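# Ticket 928: grasp success estimate drifts between baseline and repeat runs

**Project:** Lodach (bin picking, self-supervised grasp labels)
**Opened by:** Sobia Mirani
**Assigned to:** Asuka Nagano
**Opened:** June 23, 2022
**Status:** resolved, one follow-up open
**Component:** label generation, evaluation script

## Summary

The grasp success predictor in the Lodach branch gives different results on what should be the same evaluation. The baseline run from May and the repeat run use the same weights, the same object set and the same seed. The predicted success rate is stable between the two. The measured rate falls by 18 percentage points in the repeat run. Either the gripper has become worse at picking or the labels are wrong.

## Expected

Measured rates from two runs of one policy should agree within the spread we reported in the method draft.

## Observed

- Predicted success: no meaningful change.
- Measured success: down 18 points.
- The drop is concentrated in small objects. Large objects are almost unaffected.
- No errors in the controller log. No protective stops.

## Log

**Mirani, entry 1**

Checked the obvious items first. Weights file hash matches. Config diff is empty except for the output path. Controller firmware was not updated between runs. Gripper air pressure is at the setpoint at rest and under load.

Reran the evaluation offline on the stored May data using the current script. This is where it gets interesting: the May data also scores lower under the current script, though not by the full amount. So part of the drop is in the script and part of it is somewhere else.

**Nagano, entry 2**

The script part is mine. When I merged the Elstead changes I replaced the way we decide that a grasp succeeded. The old rule compared the bin before and after the attempt and marked success if the difference passed a threshold. The new rule reads finger position after the lift and marks success if the fingers stopped before full close.

The new rule is cheaper and does not need a second image. It has a minimum opening below which the grasp is called empty. I set that from the Elstead gripper, which has thicker finger pads than ours. On our hand, a thin part can be held correctly at an opening the rule treats as closed. Those attempts were logged as failures.

Please do not retrain on anything labeled after the merge until this is settled.

**Mirani, entry 3**

Agreed on the pads. Measured our closed position with nothing in the fingers, 17 repeats, homing between each. The spread is small compared with the error in the threshold, so a fixed offset is good enough. Added the offset to the hand config and removed the constant from the script.

Rescored both runs from the raw finger data:

- May run: back to the original figure.
- Repeat run: recovers most of the drop, but still 2 points low.

The last 2 points are not a labeling problem under either rule. They show up when I go through the video by hand as well.

**Nagano, entry 4**

Looked at where the remaining failures happen. They cluster along the left and rear walls of the bin. In the middle of the floor the two runs match.

Two candidates:

1. Bin pose. If the bin has shifted relative to the arm base since calibration, the approach near a wall is off by the same amount and the collision check rejects or trims the grasp.
2. Depth noise. The floor is bare metal and worn, and reflections near the walls produce bad depth values.

Candidate 2 should have affected the May run equally, and it did not. I would start with the bin pose.

**Mirani, entry 5**

Touched off the bin corners with the calibration tip. The rear left corner is out by more than our tolerance. The front right corner is fine. So the bin has rotated slightly. The planner was still using the stored pose.

Loosened the clamp, squared the bin, clamped it again and repeated the touch-off. All corners are now inside tolerance. Saved the new pose and left the old file in place with a suffix so the repeat run can still be reproduced.

**Nagano, entry 6**

Test plan for the fix. Mixed small and large objects, placed toward the left and rear, since that is where the failures were. Same weights, same seed. Log both label rules side by side for every attempt so that we can report how often they disagree. No manual reset between attempts unless an object leaves the bin.
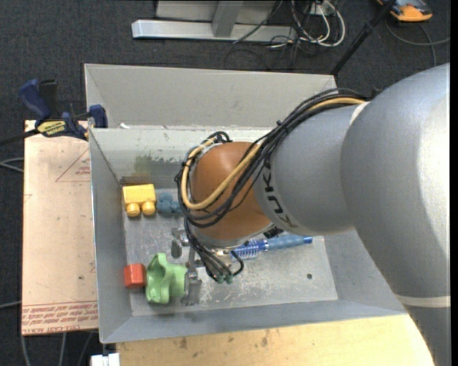

Keep the joint speed at the evaluation setting for this. I know the slow profile is easier to watch, but it changes how objects settle during the approach and the numbers would not be comparable.

**Mirani, entry 7**

Ran it. Measured success is within the reported spread of the May run. Wall failures are no longer above the floor average.

The two label rules now disagree only on a few attempts. I checked those on video. In each one the object was held at lift and dropped during transfer. The finger rule reads position right after the lift, so it says success. The image rule says success too if the object lands outside the bin and failure if it falls back in. Neither is really wrong, they measure different events.

For the paper I suggest we state plainly that the label means "held at end of lift" and report transfer losses as a separate line. Yousafzai uses the end-of-transfer definition, so the comparison table needs a note.

**Nagano, entry 8**

Fine with me. I will write the note and change the column header.

## Root cause

1. Finger threshold copied from a gripper with different pads. Thin objects were labeled as empty grasps.
2. Bin rotated after calibration. Approaches near the left and rear walls were planned against an old pose.

## Changes

- Closed-position offset moved to the hand config.
- Startup check refuses to run if the hand config has no offset.
- Bin pose updated, old pose kept.
- Both label rules written to the attempt record.

## Follow-up

The touch-off should be part of the run checklist. It is currently done only when the arm is moved. Assigned to Mirani, tracked under the Kislow maintenance list. Runs labeled between the merge and this fix are marked `rescore` and stay out of training until the finger data has been processed again.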